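Seit November steht bei uns der Reiskocher auf dem Tisch und nicht mehr im Schrank, und ich frage mich, warum ich das nicht schon viel früher so gemacht habe. Jahrelang habe ich Reis im Topf gekocht, mit Deckel drauf und Daumen drücken. Mal wurde er prima, mal hatte ich unten eine braune Kruste und oben etwas, das man mit viel gutem Willen noch bissfest nennen konnte.

Der Kocher war ein Umzugsgeschenk von Kagiso Ntuli, der damals aus seiner WG auszog und zwei davon hatte. Ich habe ihn brav in den Unterschrank gestellt, hinter die Auflaufformen, und dann ungefähr so oft benutzt wie das Fondueset. Also nie! Bis ich an einem Abend keine Lust auf Kochen hatte, eine Tasse Reis reingekippt und einfach geduscht habe. Als ich wiederkam, war der Reis fertig. Richtig guter Reis, locker, kein bisschen angebrannt.

Seitdem mache ich es immer gleich: Reis in eine Schüssel, kaltes Wasser drüber, mit der Hand umrühren, abgießen. Das Ganze zwei-, dreimal, bis das Wasser nicht mehr aussieht wie Milch. Dann auf 2 Tassen Reis gut zweieinhalb Tassen Wasser, eine Prise Salz, Deckel zu. Und nach dem Umschalten lasse ich ihn noch zehn Minuten in Ruhe (das fällt mir schwer, ich gucke ständig rein).

Zum Reis gibt es meistens, was da ist. Gestern waren das Möhren, die schon etwas müde waren, dazu Ei und viel zu viel Sojasoße. Meine Lieblingsversion geht aber mit Orange — Schale abreiben, den Saft mit Ingwer und einem Löffel Honig einkochen und über gebratenen Tofu geben. Klingt nach Weihnachten, schmeckt aber überhaupt nicht so. Die Schale kommt ganz zum Schluss dazu, sonst wird sie bitter.

Und dann die Tischdecke! Ich wollte eigentlich etwas Schlichtes, Leinen, grau, erwachsen. Geworden ist es rosa-weißes Karo mit kleinen Bärengesichtern, und ich freue mich jedes Mal, wenn ich sie sehe. Bei Plolley lag sie auf dem Restetisch, ganz unten, und ich hatte sie schon zweimal zurückgelegt. Dazu die Kunstblumen in Rosa und Grün, die hinter dem Kocher stehen dürfen. Echte überleben bei mir keine Woche.

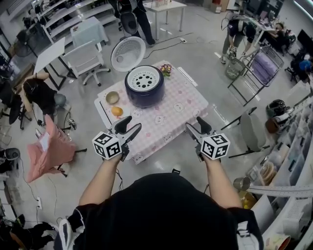 Muss man den Reis nach dem Kochen sofort rausholen? Eine halbe Stunde kann er im geschlossenen Kocher bleiben, wenn die Warmhaltefunktion an ist, danach wird er bei mir am Rand trocken.

Was übrig bleibt, kommt bei mir flach in eine Dose und gleich, wenn er nicht mehr dampft, in den Kühlschrank. Am nächsten Tag wird er gebraten, dafür ist er kalt sowieso viel besser. Den Innentopf weiche ich kurz ein und wische ihn mit einem weichen Schwamm aus, den Deckel auch, denn da sammelt sich das Stärkewasser und trocknet zu so einer fiesen Haut an. Die kleinen Löcher sind lästig, ich nehme eine alte Zahnbürste.

Als Nächstes will ich Milchreis darin probieren. Kagiso schwört auf Kokosmilch und eine Zimtstange, ich habe ein bisschen Angst, dass mir alles überkocht. Falls ihr das schon mal gemacht habt, schreibt mir bitte das Verhältnis von Reis zu Milch in die Kommentare, ich kaufe morgen ein!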